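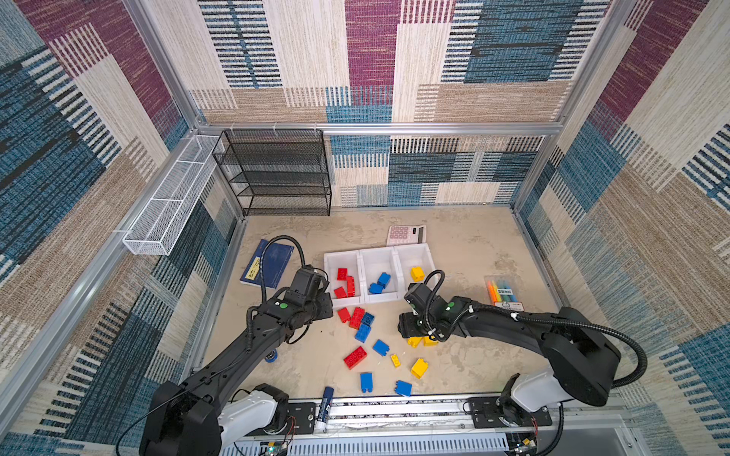

What is patchwork weave? It is a flat cloth in which striped rectangles are set side by side in contrasting colours.

Textiles > Flat weaves > Patchwork weave

Print this article | E-mail this article

The Hircombe type has 80 warp threads to each repeat. Stripes run with the warp or across it. 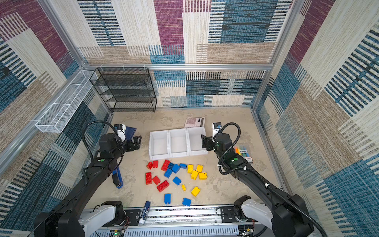
Printed copies

Conurthorpe mills sold printed cotton imitations in lengths of 300 cm.
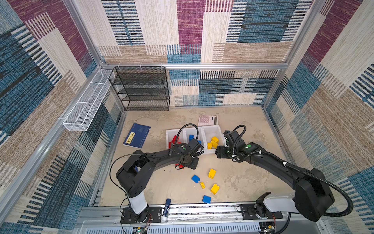
These faded sooner than woven cloth and were mostly used as wall lining.

Contact | Copyright Drevance Textile Reference | Back to top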